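3. Materials and Methods

3.1 Participants and setting

Participants were youth members of two fencing clubs, one in Nurkby and one in Flerkville. Both clubs train foil as the main weapon in the under-13 age group and follow the same season calendar, which opens in September. Members were eligible if they had held a club card for at least one full season and had no lower-limb injury in the preceding training block. A total of 92 fencers met these conditions and entered the study. Written consent was given by a parent or guardian, and each fencer gave verbal assent before the first session.

Club membership was not balanced by design. The Nurkby club runs larger groups with shorter bouts, while the Flerkville club schedules fewer fencers per evening and allows more individual lesson time. Club was therefore entered as a fixed factor in all models described in Section 3.5. Handedness was recorded at intake, as left-handed fencers present a different target line and are known by coaches to draw a different parry choice from right-handed opponents.

3.2 Lunge task

The lunge task followed the Urken protocol with two changes. First, the starting distance was scaled to leg length instead of being fixed for all fencers. Second, the go signal was a light mounted beside the target pad, with no accompanying tone. The fencer stood on guard behind a taped line, held the foil in the preferred hand, and lunged to touch the pad as soon as the light came on. The delay before the light was drawn at random within a set range so that its onset could not be timed.

Each fencer completed 7 scored lunges after a warm-up of unscored attempts. A lunge was discarded and repeated if the front foot left the floor before the light, if the blade missed the pad, or if the rear foot slid past the taped line. Fencers were not told their times during the session. Coaches were asked to stay off the strip and to give no technical advice between attempts.

3.3 Electrical hit registration

Hits were registered through a standard foil circuit. The tip switch, body cord, reel and pad were joined in series with the timing unit, and the opening of the tip switch stopped the clock. Faults in this chain are a common source of lost trials in field work with fencers – worn body cords in particular produce brief breaks that a timing unit can read as a hit. Resistance across the full chain was therefore checked before each session, and any cord that failed the check was removed from use for the rest of the evening.

The general approach to fault checking was the one used for other low-voltage installations: each segment is tested alone, then the assembled chain is tested under movement. The movement test was done by flexing the cord at both plugs while the circuit was monitored for breaks.

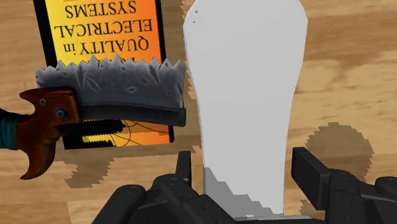
Figure 2. Rendered tabletop view with a saw blade over the book "QUALITY in ELECTRICAL SYSTEMS".

False hits were identified after the session from the timing record. A hit was classed as false if the circuit reopened within the debounce window of the timing unit, or if the recorded time was shorter than the minimum movement time set during pilot work. False hits were removed and were not replaced, as fatigue would have differed between a replacement lunge and the original attempt.

3.4 Attention measure

After the lunge task and a seated rest, each fencer completed the Wong cue task on a tablet. The task presents a sequence of left and right cues, some of which are followed by a stop mark. The score used here is the difference between mean response time on plain trials and mean response time on trials following a stop mark. Lower scores indicate faster recovery after an interrupted response. The task was given in the club office with the door closed. Fencers removed the glove and plastron before starting but kept their shoes on.

3.5 Statistical treatment

Lunge times were log-transformed before analysis. A linear mixed model was fitted with fencer as a random intercept and with club, handedness, seasons of membership and Wong score as fixed effects. Trial number was added as a covariate to absorb any practice effect across the 7 lunges. Models were compared by likelihood ratio, and residuals were inspected by club.

Fencers with fewer than 5 valid lunges were left out of the mixed model but kept in the descriptive tables. Sensitivity to this threshold was examined by refitting the model with all valid trials included, whatever the number per fencer. The direction of the fixed effects was unchanged – the interval for handedness widened slightly, and the remaining intervals were stable to the second decimal place. Results from the main model are reported in Section 4.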